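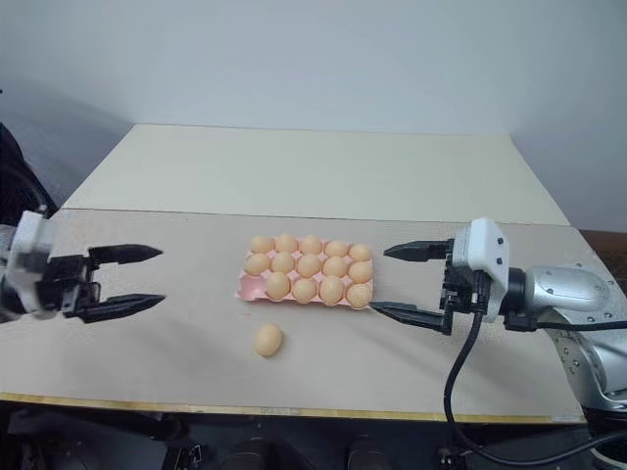 *Fig. 1. The egg cell, both grippers open. Fourteen in the tray, one on the table.*

# Week 6 handout: The Fifteenth Egg

October 9, 2020

Read this before lab. It's long and a bit rambly, but the lab report leans on it, so please don't skim just the bold parts.

Last week we talked about faults that announce themselves: the arm stops, a light goes red, the controller beeps until you want to throw it out the window. Those are the easy ones! Today is about the other kind, where the robot is perfectly happy and the job is going wrong. My example is the egg cell at the Konumcombe teaching lab, partly since I helped set it up and partly because I was the one standing next to it with the paper towels.

## The task

Two arms, one tray with fifteen cups (three rows of five), and eggs. The job is to pick an egg from the table, put it in an empty cup, and carry on until the tray is full. Each arm has a two-finger gripper. The control program is called Biwott, and it keeps a log of every pick, every place and every finger width. Remember the log, we're coming back to it.

Have a look at Fig. 1 again. The empty cup is the front-left corner one, and the loose egg is just in front of it. Also notice that the tray sits a little crooked on the table. I'd like you to keep that crookedness in your head for the next page or so.

## What went wrong

In August we ran the cell for two days to get practice data. Over those two days it did 351 placements. Biwott logged every single one as a success. Mwangi Gachanja, who was running the second day with me, had been keeping his own tally on a clipboard, and his said that nine of them had not been successes at all. Seven eggs had been set down on the rim between two cups and rolled off. Two had been cracked on the way in.

So the software said zero failures and the clipboard said nine. Which one do you believe? (The clipboard. There was yolk on my shoe.)

We spent most of an afternoon on this and found three separate problems stacked on top of each other.

**1. "Placed" meant "fingers opened."** I wrote this part, so I get to be rude about it. The success check looked at whether the gripper had reached the drop position and opened to its full width. That's all. It never looked at the cup. An egg sitting nicely in the cup and an egg rolling toward the edge of the table produced the same line in the log. The check was measuring what the robot did and calling it what happened to the egg.

**2. The tray moved and the map didn't.** The cup positions were measured once, at the start of each run, and then used for the rest of it. But the tray isn't fastened down. Every time a finger brushed the side, the tray turned a tiny bit. One nudge is harmless. After a couple hundred placements, the map in the software and the tray on the table had drifted apart, and they drifted most at the corners. Six of the seven rim drops were at corner cups. If you rotate a rectangle around its middle, the corners travel farthest, so that's the pattern you'd expect from a twist. If it had been a plain sideways slide, all the cups would have been off by the same amount.

**3. One grip width for every egg.** We'd set a single closing width using one egg from one carton. Eggs are not bolts! They vary, even in the same carton, and an egg lying sideways is a different shape to the fingers than one standing up. Both cracked eggs were bigger ones. The gripper closed to its number, since a number was all we'd given it.

## The bit about safety

Cracked eggs are funny the first time. What bothered me more came afterward.

When the first egg rolled, I reached in and caught it. Pure reflex. The arms were between moves and looked parked. They weren't parked, they were waiting on a timer, and the right arm started its next pick while my wrist was still over the table. It was moving at 200 millimeters per second, which sounds slow on paper and doesn't feel slow at all when it's coming at your hand with two pointed fingers. I got out of the way. Mwangi hit the stop. Nothing touched me, and we wrote it up as a near miss anyway.

**An arm that's holding still may be stopped, paused, or waiting, and you can't tell which by looking at it.** Please read that one twice. The only way to know is the state on the pendant, and the only state you reach in on is *stopped*.

And a silly one that turned out to matter: we had never agreed on what to do if something rolled. So now there's a rule, and it applies to you.

> If an egg rolls, let it roll. Say "egg" out loud, press stop, check the pendant, then go get the towels.

## What we changed

- The tray position gets measured again before each placement. This made the cycle slower and I don't care.
- A camera check now looks at the target cup after the fingers back off. Empty cup means the placement is logged as failed and the cell stops.
- The fingers close until they feel resistance, with a cap on the force. The old fixed width is gone.
- The timer wait is gone too. After any failed check, a person has to clear the table and restart by hand.

We then ran 300 more placements. Four failed, and all four were logged as failed. I was much happier with that than I'd been with our "perfect" 351, and I'd like you to think about why before we meet.

One thing is still open. The camera check looks for "something in the cup," and it can't tell a whole egg from a cracked one. I haven't fixed it. If you have ideas, bring them.

## For lab

You'll work in pairs on the Veroswood bench, same arms, same tray type. One of you runs Biwott, the other keeps a paper tally and *doesn't look at the screen*. Swap after each full tray.

Hand in by the start of next class:

1. Your two tallies, side by side, with any disagreement marked.
2. For each failure, which cup it was (row and column, counted from the front left) and your best guess at the cause.
3. One paragraph on a success check you've seen somewhere else - a dishwasher light, a delivery notice, anything - that reports the action and not the result.
4. A sketch of the bench showing where your hands may be in each of the three states.

The old August log is in the course folder if you want to poke at it. It has 769 lines, and most of them are gripper widths, so search for "place" first. Hair tied back, sleeves up, and the Cindberg stop button stays within reach of whoever has the clipboard.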